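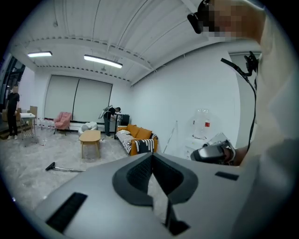
Von der Werkstattredaktion Larnitgate
Rubrik: Anleitungen / Roboter anlernen
Stand: November

Dem Roboter das Wohnzimmer beibringen: Vorführen mit Handgreifern

Es gibt zwei Wege, einem Roboter zu zeigen, wie man ein Wohnzimmer aufräumt. Beim ersten sitzt man an einem Steuerpult, bewegt zwei Hebelarme und schaut zu, wie der Roboter mit einer halben Sekunde Verspätung neben das Kissen greift. Beim zweiten nimmt man die Greifer selbst in die Hand und räumt auf. Man kommt sich dabei nur kurz albern vor. Nach dem dritten Durchgang überwiegt der Ärger darüber, dass man zu Hause nie so gründlich ist.

Diese Anleitung behandelt den zweiten Weg, und zwar in einem möblierten Raum mit mehreren Leuten gleichzeitig. Wer nur einen Becher von links nach rechts stellen will, kommt mit der Kurzfassung auf der Seite »Erste Schritte« aus.

Was Sie brauchen

Zwei Handgreifer pro Person, geladen
Die Kopfeinheit, richtig herum
Genügend Speicherplatz, also mehr, als Sie denken
Einen Raum, in dem man etwas tun kann
Eine Aufgabe, die in einen Satz passt
Feste Schuhe

Der letzte Punkt stammt nicht von uns, wir haben ihn uns aber nach einer Begegnung mit einem Couchtischbein zu eigen gemacht.

Schritt 1: Den Raum einrichten, aber nicht zu schön

Die Versuchung ist groß, vorher aufzuräumen. Widerstehen Sie. Ein Roboter, der nur leere Flächen kennt, verhält sich in einer echten Wohnung wie ein Hotelgast im Hochbett. Sessel, Sofa mit Decke, Couchtisch, ein paar Stühle: Das reicht für den Anfang. Auch ein Staubsaugerrohr auf dem Boden darf sein, sofern alle wissen, dass es dort liegt.

Achten Sie auf das Licht. Deckenlampen an, Rollos in einer Stellung lassen und während der Serie nicht mehr anfassen. Wir hatten einmal einen Nachmittag, an dem alle halbe Stunde jemand das Rollo »nur ein bisschen« verstellt hat. Die Aufnahmen sahen hinterher aus, als hätten wir in vier verschiedenen Klimazonen gearbeitet.

Schritt 2: Die Aufgabe aufschreiben

Schreiben Sie einen Satz. Er enthält ein Verb und ein Ding, notfalls zwei Dinge. »Die Decke vom Sofa nehmen und zusammenlegen« ist gut. »Es sich gemütlich machen« ist schlecht, auch wenn es im Aufgabenkatalog von Metham tatsächlich eine Zeit lang so stand.

Legen Sie außerdem fest, wann die Aufgabe zu Ende ist. Menschen zupfen gern nach. Sie legen die Decke hin, treten zurück, kommen wieder und streichen eine Falte glatt, die außer ihnen niemanden stört. Der Roboter lernt das mit. Unser Modell Jitemier hat im Frühjahr eine Decke gefaltet und ist danach noch zweimal zu ihr zurückgekehrt, offenbar aus Anhänglichkeit.

Schritt 3: Anlegen und abgleichen

Erst die Kopfeinheit, dann das Rückengerät, falls Ihr Satz eines hat, zuletzt die Greifer. In umgekehrter Reihenfolge stehen Sie mit zwei vollen Händen da und müssen jemanden bitten, Ihnen das Band festzuziehen. Das fördert den Zusammenhalt, kostet aber Zeit.

Kabel gehören am Körper entlang nach unten und nicht quer über die Brust. Prüfen Sie das mit ausgestreckten Armen und einmal in der Hocke. Wenn etwas zieht, zieht es später auch, nur mitten in der Aufnahme.

Zum Abgleich halten Sie beide Greifer vor sich, Öffnung nach vorn, und bleiben ruhig stehen, bis das Signal kommt. Danach jeden Greifer ganz öffnen und ganz schließen. Ganz heißt ganz. Wer beim Abgleich nur halb zudrückt, bringt dem Roboter bei, dass halb zu genügt, und hat anschließend Scherben.

Schritt 4: Vorführen

Jetzt die eigentliche Arbeit. Ein paar Regeln, die sich bewährt haben:

Arbeiten Sie in normalem Tempo, eher eine Spur langsamer. Zeitlupe hilft keinem, sie macht bloß die Arme müde.

Greifen Sie nur mit dem Greifer. Das klingt selbstverständlich, bis etwas herunterfällt und der Ellbogen schneller ist als der Vorsatz. Ein Durchgang mit Ellbogen, Knie oder Kinn wird verworfen.

Schauen Sie dorthin, wo Sie greifen. Die Kopfeinheit schaut mit. Wenn Sie sich mit der Kollegin am Fenster unterhalten, lernt das Modell viel über die Kollegin und wenig über den Tisch.

Halten Sie die Greifer so, dass die Öffnung zum Gegenstand zeigt und nicht vom eigenen Ärmel verdeckt wird. Weite Pullover sind gemütlich und verderben Datensätze.

Wenn etwas misslingt, machen Sie weiter und beheben Sie es. Ein Durchgang, in dem das Kissen herunterfällt und wieder aufgehoben wird, ist oft mehr wert als einer, in dem alles glattgeht. Nur absichtlich fallen lassen sollten Sie es nicht. Man sieht es immer, Schauspielerei mit Greifern ist eine eigene Kunst.

Schritt 5: Zu mehreren arbeiten

In einem Raum dieser Art können mehrere Leute gleichzeitig zugange sein, solange jeder weiß, welche Ecke ihm gehört. Teilen Sie den Raum nach Möbeln auf: Sofa, Tisch, Fensterseite. Himmelsrichtungen haben wir versucht, sie führten zu Grundsatzdebatten.

Wer sich bückt, sagt es an. Wer rückwärts geht, sagt es auch an, und zwar vorher. Mit Gerät auf dem Rücken ist man tiefer, als man glaubt, und die Greifer verlängern die Arme um genau das Stück, das bis zur Stehlampe gefehlt hat.

Dass andere Personen durch die Aufnahme laufen, ist kein Fehler. Gesichter werden vor der Weitergabe unkenntlich gemacht. Holen Sie die Einwilligung trotzdem vorher ein, von allen, auch von dem, der nur kurz den Ladestecker sucht.

Schritt 6: Durchsehen und aussortieren

Unsere letzte Serie umfasste 3504 Durchgänge. Übrig geblieben sind 2540. Der Rest verteilt sich auf verdeckte Greifer, vergessenen Abgleich, leere Akkus und eine längere Phase, in der jemand den linken mit dem rechten Greifer vertauscht hatte und sich wunderte, wie schwer Aufräumen ist.

Sortieren Sie am selben Tag. Am nächsten Morgen weiß kein Mensch mehr, warum Durchgang 44 nach sechs Sekunden abbricht, und dann wird er aus Mitleid behalten.

Das Prüfprogramm Rinaldi markiert Aussetzer und Sprünge in der Bewegung. Es markiert auch sehr entschlossene Menschen, die ihre Decken mit Schwung falten. Sehen Sie sich die Treffer also an, bevor Sie löschen.

Häufige Störungen

Greifer reagiert nicht: Ladestand prüfen, dann das Kabel, dann noch einmal den Ladestand, diesmal mit Hinsehen.

Bewegung springt: Meist ist eine Kamera verdeckt, oder die Linse hat Fingerabdrücke. Mit trockenem Tuch abwischen, neu abgleichen.

Der Roboter greift später immer knapp daneben: Prüfen Sie, ob alle Durchgänge von derselben Person stammen. Wer groß ist, greift von oben. Lassen Sie auch kleinere Leute ran.

Arme werden schwer: Pause machen. Etwas trinken, Greifer vorher ablegen. Das Trinken mit Greifer ist eine fortgeschrittene Aufgabe und steht bei uns erst in Teil drei.

Weiter mit Teil zwei: Türen, Schubladen und alles, was zurückschwingt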